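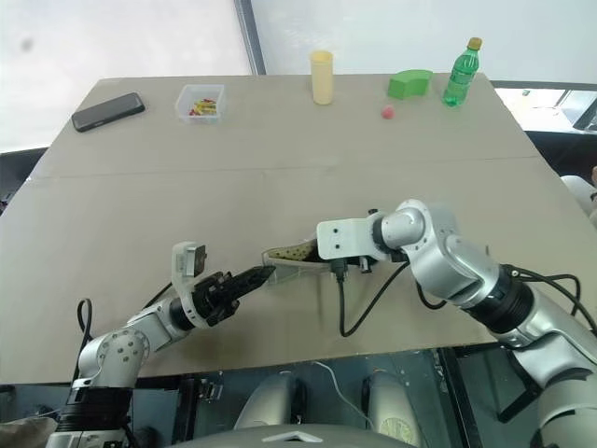 Wulano Songwriters' Program
Progress report to the Lustach Fund, November 2019

We are so glad to be writing to you again, and with a good deal to tell! Since our last report the spring song collection has gone from a pile of rough demos to something we can play for people without wincing. The writers have finished 30 songs, nine more than we promised you in the proposal, and the folks at Zusemel Studio have been very patient with us while we argued over which ones to record first.

The publishing workshops went well too. Most of our writers had never read a split sheet before, let alone signed one, and the evening on royalties ran so late that we had to carry on at the diner next door — I think some of the best questions were asked over pie. We printed 300 copies of the handbook and have given nearly all of them away.

On the money side, we have spent $900 on mixing and $1132 on studio time, both within budget. The Baluyot Hall showcase has slipped by a few weeks, as the hall is having its stage floor redone, and we will send you the new date and your tickets as soon as we have them.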